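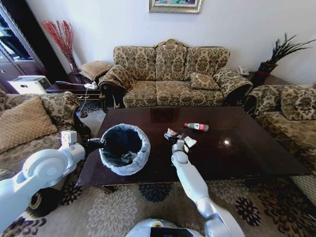 Oltholm Publishes Living Room Tidying Guide, With Fewer Promises Than Usual

OLTHOLM, July 23, 2023 — Household advice publisher Memthorpe has released a free guide to clearing a coffee table, and its authors doubt that most readers need to buy anything to follow it.

The guide draws on 393 replies to a reader survey held in March. Many replies praised trays, baskets and sprays. Editor Veerle Martens was not convinced.

"People send us lists of products," Martens said. "Then they tell us the table is still covered in wrappers. Bring the wastebasket to the table, with a liner in it, and pick things up."

Paper, wrappers and small plastic bottles come first. Polishing comes last, if at all. A glossy dark top shows every scrap, and the guide questions whether a second coat of anything will help.

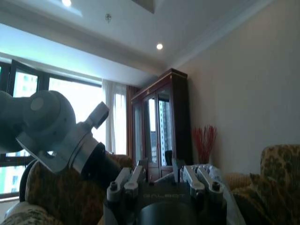
Reading time: 2 minutes

Lighting gets its own page. Recessed downlights and tall windows are often sold as making a room look cleaner. Contributor Marek Šimek says he has yet to see proof of that — bright light on a polished table mostly shows what was missed.

The guide also takes on throw pillows and blankets. Straighten them if you like, it says, but do the litter first.

Memthorpe makes no claim about minutes saved per week. Copies are available on request from Nghĩa Ung at the Memthorpe press desk.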